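Open Day Safety Walkround: Robot Picking Demonstration
Olumik Workshop, ground floor, bay 3
Checked by: Meinir Ifans, with Alfredo Mangubat on the controls
Sheet no. 1539

Hello all, and thank you for bearing with me on this one. I know my sheets run longer than the boxes allow, but we have families coming through in September as well as the usual trade visitors, and I would much sooner write too much than have somebody ring me at teatime to ask what I meant by "fine".

1. Visitor barrier in place and complete
OK. The rope posts go all the way from the door to the window now. Reynaldo has promised me the chain for the gap by the fire exit, and I have told him I will be holding my hand out for it on the morning.

2. Floor clear of trip hazards on the visitor side
OK after tidying. There was a box of leaflets from Brirnden right where a pushchair would want to go, so I moved it under the welcome table.

3. Emergency stop tested
OK. Pressed 3 times with the arm moving at demonstration speed, and once more for luck with Yara pressing it, as she will be standing nearest. It stopped each time. Please could whoever is on duty test it again before the doors open and put their initials on the back of this sheet.

4. Arm speed limited for the demonstration
OK. Alfredo has set it low and it stays low, even if a very charming nine-year-old asks to see it go faster (this happened last year, as Bradley will remember!).

5. Bin secured
OK. Clamps checked by hand and nipped up a little. The cardboard at the side of the bin is held by them too, so anyone undoing a clamp to get at one will loosen the other. Ask Alfredo first, please.

6. Objects for picking
OK with comment. Toy blocks and other small light things only, nothing with glass in it and nothing with a sharp edge. I have had a kind offer of some old cutlery from the Jaramillo people and have said no thank you, as nicely as I could manage.

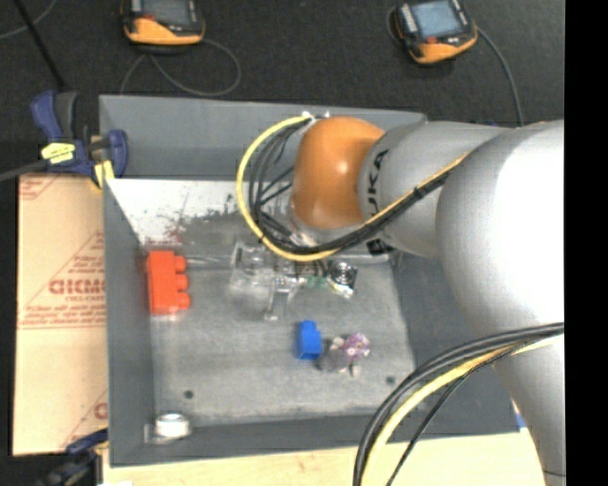 I did want to say a word about hands, as it is the one thing that worries me every year. People are drawn to a bin with toys in it, and small people especially, and the natural thing when a block falls over is to lean across and set it straight. We all do it. I caught myself doing it during the rehearsal and had to give myself a talking-to. So the rule for the day is that only the person running the arm resets the bin, and only with the arm stopped and the drives off.

7. Cables
Needs attention. The cables on the arm itself are sound as far as I could see and feel, with no nicks in the covering. I am less happy about the loose ones on the floor near the pendants. They are well inside the barrier, so no visitor will meet them, but our own people will be stepping back and forth all afternoon. Could they be coiled or taped down, please? Bradley has the good tape.

8. Control pendants
Needs attention. I should like them off the carpet before we open. A shelf or a spare chair would do perfectly well. Alfredo says he prefers them close to hand, and I quite see that, but close to hand can also mean at waist height.

9. Gripper
OK. Fingers looked over for cracks, fixings checked for tightness. Alfredo has spare fingers in his drawer, in the Amano tin with the dented lid.

10. Numbers at the barrier
Agreed at 6 visitors for each showing. Yara will do the counting in and out. If there is a queue, send people round to the tea urn and tell them the next showing is at quarter past.

11. Briefing for visitors
OK. Yara read it aloud to me and it took under a minute. I asked her to add that coats and bags stay behind the rope too, and to say it cheerfully.

12. First aid kit and extinguisher
Both present. The kit was short of plasters and I have topped it up from my own.

Result: passed for demonstration once items 7 and 8 are put right. Reynaldo to look in at half past nine and sign below, and the chain for item 1 to be up by then as well. My thanks to everyone who stayed on to help, and to Bradley for the biscuits.

M. Ifans

Items 7 and 8 cleared: ____________
Chain fitted: ____________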